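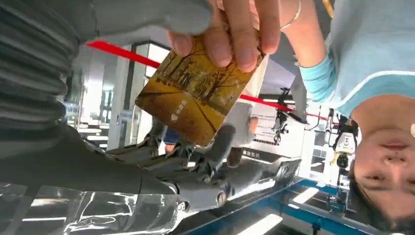
An autumn path printed on a golden-yellow card.

Fusar box set - is the third film worth keeping?

farkar_fan_70
Finished the restored Fusar trilogy last night. One and two are still wonderful. Three is a two-hour argument about a lighthouse, followed by the lighthouse. I'd forgotten that the villain dies offscreen and we learn about it from a cook. Am I being unfair?

Tia Bloxham
Slightly. The cook is the best actor in it.

I saw it in a theater at 18 and thought it was deep. Saw it again in February and I think it's mostly damp. But the harbor sequence holds up, and so does the score, and I will hear no complaints about the hat.

unent_again
Plenty of complaints about the hat. He wears it in the rowboat, loses it in the storm, and has it on at the funeral. Either there are two hats or the editor went home early.

Marloes Willems
There are two hats! His brother gives him the second one in the kitchen scene. It was trimmed for the US release and it's back in the restoration, which the original poster has presumably just watched.

farkar_fan_70
I may have been making a sandwich. 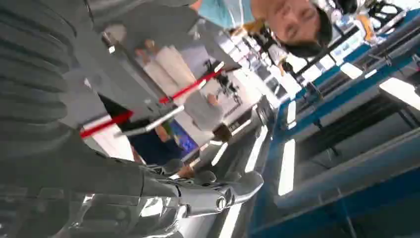 Anyway, sandwich or no sandwich, my real problem is Dijkstra. For two films he's the only person with a plan. Then in part three he gets hit by a door and spends the rest of it being wise in a chair. You can't take your funniest character and make him speak in proverbs for 70 minutes.

Marloes Willems
I disagree completely. He's the same man, only tired. The first film opens with him lying about his age and the last one ends with him telling the truth about it to a customs officer. I cried, and I don't cry at customs.

unent_again
You cried at the trailer for part two, it's in your post history.

Tia Bloxham
I'm halfway with Marloes. The customs scene works. The six scenes of chair before it do not. Somebody fell in love with that chair.

Has anyone tried the commentary track? The director talks over the entire lighthouse argument about where the crew ate lunch - it improves things a lot.

farkar_fan_70
Trying it tonight. If the fish restaurant story is as good as people claim, I'll move my rating up from 4 out of 10 to a 6.

Marloes Willems
A 6! It's an 8 and you know it. Watch the kitchen scene this time.

unent_again
It's a 5, with one point of that going to the cook.

18 shares | 3 comments

Comments

gullwing
Came for a review, stayed for the hats. I never caught the brother handing it over either.

petra_m
Part three was my dad's favorite. He also liked the chair.

oldreel
The commentary has a long silence near the end where I'm fairly sure he's asleep.

Contact the moderators | Copyright Unent Film Boards | Back to top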